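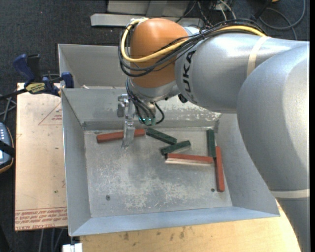
What remains to be settled before the arm may be left to sort on its own? The order in which it takes blocks that lie against one another, and the speed of its approach to the bin.

August, evening. Workshop at Undgate. Present: B. Carré, F. Renaud and the undersigned.

The red and green blocks were kept for this evening's trials. Mr Renaud proposed that the program should take the uppermost block first — a rule I have accepted for the present. Approach speed is set at 80 millimetres per second and is not to be raised without the agreement of all three members.

Ms Carré has revised the parts ledger, which now stands at 482 euros. The invoice from Okero is still unpaid. She asks that the emergency stop be tested at the start of each session and the result entered in this book.

Work closed at 16:33. Gripper spacing to be taken up next.

M. Tanguy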